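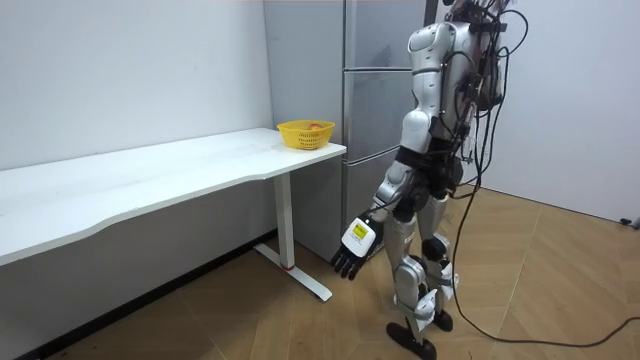 By the white desk and the fridge, August.

Notebook, August, started 7:40 a.m. with bad coffee

Okay, writing this down before I lose the thread again. The trade claims project (the Haltitz set, for anybody flipping through who wasn't in the room) is at the stage where I keep changing my mind about the same sentence, so I'm going to put the reasoning on paper this time and stop relitigating it in my head on the drive home.

The claim we're checking is the one from the Haltitz leaflet about tariffs, the line that goes "foreign sellers paid every cent of it." It got repeated in the Clulovska debate almost word for word, and then again in a mailer, where it had grown a little — by then they had paid every cent "and thanked us." I love that. I can't rate gratitude, so that part is out.

What I did yesterday afternoon was go back through all 37 statements in the pile and pull out every one that says who pays a tariff. I got 13. I was expecting maybe half that! A lot of them hide it in the grammar: "we collected from them," "they sent us the money," that sort of thing. My first pass only caught the ones with the word "paid" in them, so if you're using my July list, please don't, it's short. The new one is in the shared folder with "v2 use this" in the name. I know, I know, naming.

The sorting problem

So the 13 fall into three piles and I'm still fussing with the edges.

First pile is statements about who writes the check. That one's easy. The importer owes the duty when goods come in, and the importer is usually a company in the country doing the taxing. If a speaker says the foreign government mails in a payment, that's wrong and we can say so in one line.

Second pile is statements about who ends up bearing the cost, and this is the one that eats my mornings. A seller can cut the price to keep a customer, and then some of the pain really does land abroad. An importer can swallow it, or a store can bump the shelf price. It's usually a mix and the mix changes by product. So a speaker who says "they're hurting from this" might be partly right, and I don't want us stamping False on it out of habit.

Third pile is the mush, where one sentence does both. The Haltitz line is mush. "Paid" sounds like the check, but when the campaign got asked about it at Clulovska they answered as if they'd meant the burden. I had it in pile one on Monday-brain and pile two after lunch, and now I think we rate the words as printed and then give the second meaning its own paragraph. The word "every" sinks it on either reading anyway, at least with what we've got in hand.

Things I got wrong this week

I mixed up imports and total trade in the Drullonis table. Column C is goods coming in. Column D is goods both ways. I'd been dividing duties by column D and getting a lovely small rate, and I was halfway through a paragraph about how small it was before I noticed the header. Fixed now, and I put the column name in the draft itself so the next tired person has a chance. If you copied anything out of my draft before this entry, check it against the table again, please.

I also quoted the debate line from a summary and hadn't gone to the recording. The summary had cleaned it up. On the tape the speaker says "basically every cent," and I'm sorry but "basically" matters! It softens the thing, and leaving it out makes us look like we're stacking the deck. The leaflet has no "basically," so the leaflet quote stands as is. I've put both versions side by side in the draft with the time stamps.

And one small one — I called the Arabzadeh agreement a "treaty" three times. It's a purchase agreement with a list of targets attached. Search and replace done, but read it through anyway, because now there's a sentence that says "purchase agreement agreement."

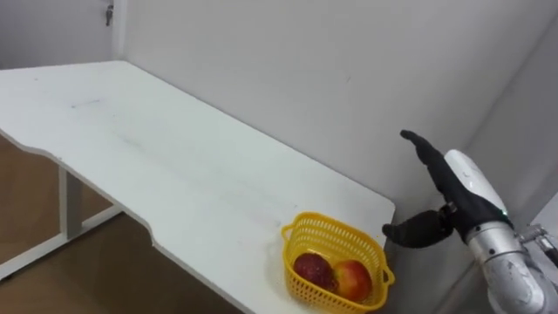

The Arabzadeh numbers

Different claim, same folder. The line is that the Arabzadeh deal "doubled farm sales." I spent most of this morning on it and here's where I am.

The deal has targets for purchases. Targets are promises. A promised sale and a sale that shipped are different numbers, and the speech uses the promised one in a past-tense sentence. That's the heart of the check, and I think the story can say it that plainly. I had a long windup about how trade deals get structured and I cut all of it, and I don't miss it.

What I still want to know is what base year they used. If you start from the worst year on the chart, which happened to be a year with a dispute going on, nearly any normal year looks like a boom. Pick the year before that and the jump shrinks a lot. The campaign's background sheet gives a percentage and no starting point, so I've sent them a note asking for it. No answer as of 11:15. I'll try once more after lunch and then we say in the copy that we asked.

I tried three different base years in the sheet (tabs are labeled, be proud of me) and the wording "doubled" doesn't survive in any of them using shipped goods. I'd like somebody to redo that from scratch without looking at my formulas. After the column C business I don't trust my own mornings.

Prices again, quickly: the tables are in current dollars. Some of the increase is just stuff costing more. Soybeans can go up in value while the tonnage sits still. I'm adding a tonnage line to the chart, and if it makes the chart ugly then it's an ugly chart.

Still to do

Second call or email to the campaign on the base year, and log the time.

Get the full Clulovska recording saved locally, since the link has already moved once.

Rewrite the Haltitz top. Right now the claim doesn't show up until the fourth paragraph and I got bored reading it, and I wrote it.

Decide on the label for the mush pile. I'm leaning toward "Mostly False" for the leaflet and something gentler for the debate version with the "basically" in it. Argue with me in the margin if you disagree, there's room.

Fix "purchase agreement agreement."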